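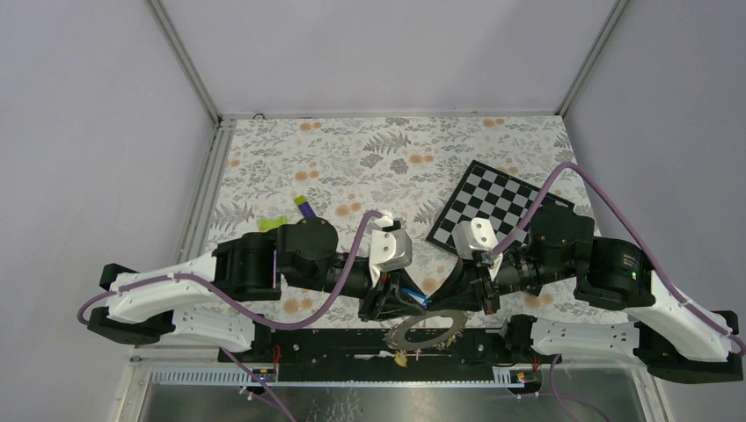
Lists > Wikutier River Watch > Archive > Discharge permits

Subject: Re: Nieminen plating plant, revised permit
Date: 1/13/25

On the earlier question, I read the draft permit last night along with the fact sheet. My answers are under the quoted part.

> Does anyone know if the new permit for the Nieminen plant
> keeps the monthly nickel sampling? The notice in the paper
> only said "monitoring changes." Also, is the old Skadada
> outfall still covered, or did that drop off when they
> closed the rinse line?

The monthly sampling is gone. The draft moves nickel and zinc to quarterly, on the grounds that the plant had no exceedances in the last permit term. That leaves out the overflow in December, which was reported late and settled for $3000. The settlement is listed in the state file but not in the fact sheet, and I think we should ask why.

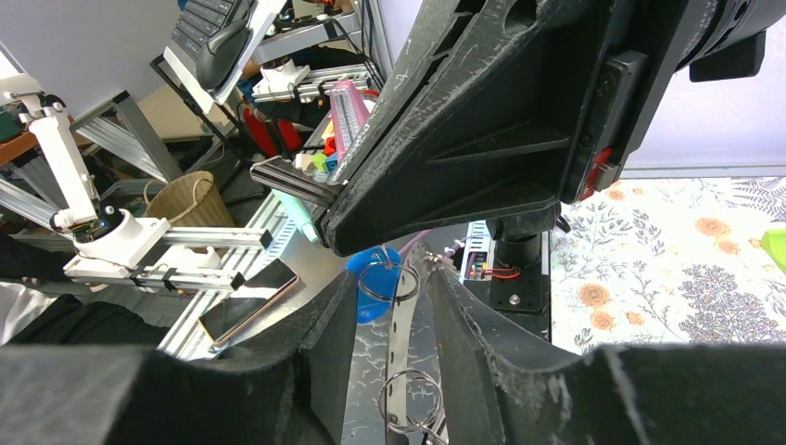

The Skadada outfall is still in there, on page 14. It is now listed as stormwater only, with a visual check after heavy rain and no lab work. The old rinse line drained to the same pipe. I couldn't find anything saying the pipe was cleaned out or capped upstream.

One more item. The consultant's report (Fakitz did it) says sediment below the outfall was sampled at five spots, but the table in the back has results for four. It may just be a page missing from the scan. I've asked the records office for a full copy.

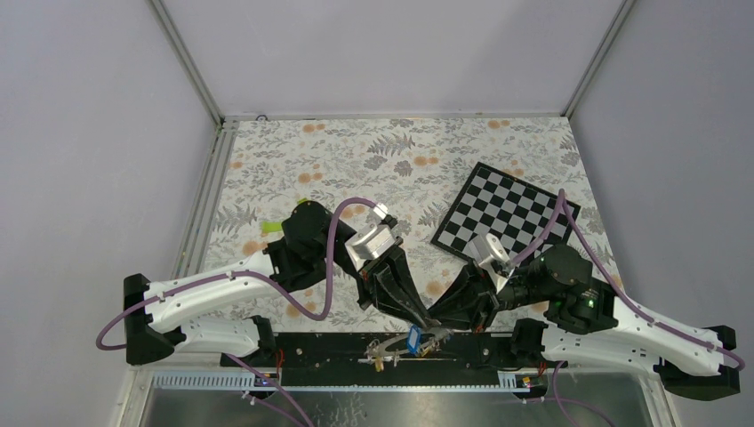

Written comments have to carry the docket number, 1089, or they get sent back. Email is fine. If you want a public hearing, say so in the first paragraph and give a reason, since a plain comment doesn't count as a hearing request.

I can post a draft letter here for people to edit. If somebody still has the old permit on paper, please scan the sampling table and send it to the list. The copy online is too faint to read.

--
Wikutier River Watch discussion list
Reply to this message to post to all members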